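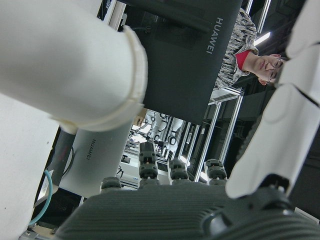 Mei-kuen Hsueh thought it was the cable, and told me so before I had finished explaining the fault. I said it couldn't be, as we had changed that cable in October. She said that was exactly why she thought it was the cable.

Home Posts Workshop notes Archive Contact

The fault was this. The hand would close on command, hold for a while, and then one finger would let go. The other fingers kept their grip. There was no error on the screen and nothing in the log apart from a short gap, which I had been reading as the logger being slow. It happened on long runs and never on short ones, so for the first two days I blamed heat.

On 8/3/21 it let go of a steel test block above the bench. The block weighs 500 grams. It landed on the edge of the tray and bounced off on to the floor, a foot or so from where Hui-mei Kwok was standing. She wasn't hurt. She was inside the line, though, and so was I, and we had both got used to stepping over it to look at the fingers close up. I wrote that in the report as well as the part about the hand.

We stopped all the lifting work that afternoon and ran the hand with nothing in it. Open, close, hold, turn the wrist, open again. It failed on cycle 624. We started again and it failed on 234. The third run went to 3203 without a problem, and I was ready to call it fixed, which was silly as we hadn't touched anything.

What gave it away was the wrist. On the third run Hui-mei had left out the last part of the turn to save time. With the full turn put back, the finger dropped out again before lunch. We took the cover off and found the new cable had been clipped one position too far back. At the end of the turn it pulled tight and the plug lifted slightly in its socket. The finger lost its signal, went slack, and picked up again when the wrist came back round. That was the gap in the log.

The cable now has more slack and a proper clamp. I have also asked Kadlec, who supplied the hand, whether a finger that loses signal can be made to hold its position. They say it can, but it's a setting and it comes switched off. I'd like to know why. No answer on that yet.

The line on the floor has been moved back and there is a gate across it. The gate stops the arm when it's opened. It's a nuisance and it's staying.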